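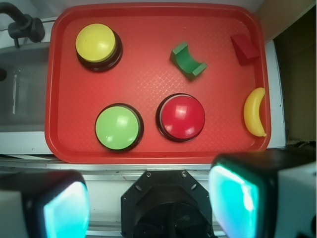
Jeltasside Press to Publish Second Volume of the Totside Fantasy Series

ENCOMBE, Thursday, October 20, 2022. Jeltasside Press has acquired world English rights to The Salt Register, the second novel in the Totside series by Odette Charpentier. The agreement covers hardcover, paperback, e-book and audio editions. Rights were acquired by senior editor Jabari Mollel from Elif Naz Güneş of the Owino Agency. Terms were not disclosed.

The Salt Register resumes two years after the close of the first volume. The harbor city of Totside is governed by a ledger in which the names of the drowned are entered before their deaths. Apprentice clerk Maren Voss discovers that 3,158 entries have been written in her own hand, all dated to the same winter. To trace them she must enter the lower archive, where the city's last bound spirit is held under contract.

"The magic in this book runs on paperwork, and the contract clauses matter to the plot," said Mollel. "Odette delivered a full set of them with the manuscript. Most will appear in the appendix."

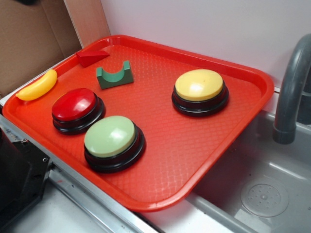
Publication Details

The hardcover and e-book will be released simultaneously in September 2023. The paperback will follow at a date to be announced. The audio edition will be read by Angelica Tiongson, who also recorded the first volume. Cover art and the interior map are by Shabani Rashidi.

The series is planned as 4 volumes. Each can be ordered separately, but the publisher recommends reading them in sequence. The first volume remains in print in all formats.

Advance reading copies will be available to reviewers, librarians and booksellers. Requests should state the preferred format and a mailing address where applicable. Digital copies are supplied as protected files and expire on the publication date.
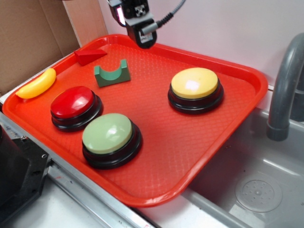
Buttons and small toys on a red-orange tray.

About the Author

Odette Charpentier writes fantasy and short fiction. She worked as a records clerk before the publication of her first novel and lives in Encombe.

Media Contact

Publicity Department, Jeltasside Press, Encombe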